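Speaker notes: Grasp planning on cluttered tabletops
Virkier perception and planning group
January 10, 2019

Slide 1. Title

Keep this short. Say what the talk covers: the path from camera input to arm motion, and the two places where our stack loses time. Hardware questions go to the end.

Slide 2. Pipeline

Four processes: capture, segmentation, grasp proposal, motion planning. Each one publishes to a shared log with a monotonic timestamp. The planner never reads camera data directly. It reads a scene snapshot, and every snapshot has an ID that stays with the motion until the arm stops.

Point out the snapshot ID on the diagram. Most of the debugging stories later depend on it.

Slide 3. Why low viewpoints are hard

Wrist and overhead views give clean outlines. A view from table height does not. Objects overlap in depth, rims hide contents, and the background is the whole room, lights included. Our first segmentation model was tuned on overhead views, and it merged neighboring objects whenever one stood behind another.

Pause here and let people look at the picture before going on.

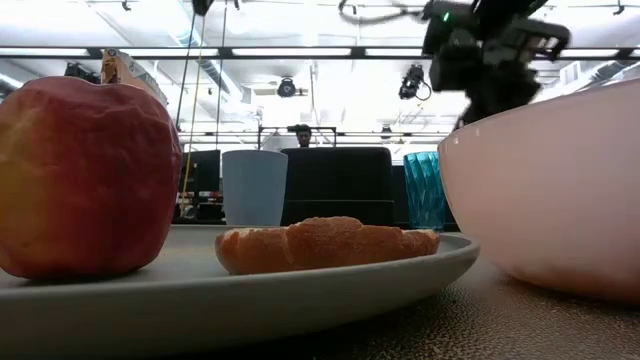 Fig. 2. Table-level view. Plate with apple and croissant, bowl at right, cup and tumbler behind, arm at upper right.

Three points to make on this slide. First, the teal tumbler is partly behind the rim of the bowl, so its mask is incomplete and any width estimate taken from it will be low. Second, the croissant lies flat and the apple does not, so a single approach height for "things on the plate" is the wrong model. Third, the ceiling lights are in view. With auto exposure on, they drive the gain down and the dark mat loses texture. We lock exposure per session.

Slide 4. Occlusion handling

Each mask carries a boundary label: free edge, occluded edge, or image border. Width is computed from free edges only. If an object has fewer than two free edges, the planner may not grasp it on that snapshot. It can request another view or pick a different target.

The apple in Fig. 2 runs past the left border, so that side is labeled image border and does not count as a free edge. Expect a question about this. The label is cheap to compute, and it removed a whole class of bad width estimates.

Slide 5. Test set and results

The Zovar set has 1104 snapshots. We held out 189 for evaluation. On the held-out part, the old code proposed a grasp wider or narrower than the tolerance in 148 cases. With boundary labels the number is 7. All seven involve faceted or shiny surfaces, where the mask edge itself is wrong.

Do not oversell this. It measures proposals. It says nothing about whether the arm completes the pick.

Slide 6. Planning time

Collision checking takes most of the budget. Tall, thin background structure such as poles and hanging cables gets turned into obstacle geometry even when the arm cannot reach it. We now clip the obstacle map to the reachable volume before building the distance field. Show the timing plot, then move on.

Slide 7. Tooling

Replay tool: takes a log and a snapshot ID, reruns proposal and planning offline, prints the diff. Run the demo from the local copy; the network in the hall is slow. If the demo hangs, skip to the screenshots.

Slide 8. Open items

Reflective edges. Stale snapshots when a person moves an object during planning. Porting the clipper to the Sostton controller, planned for April.

Related items
Calibrating a fixed camera against the arm base
Van der Merwe cell: integration notes
Replay tool, command reference
Zovar set: labeling rules
Sostton controller: message format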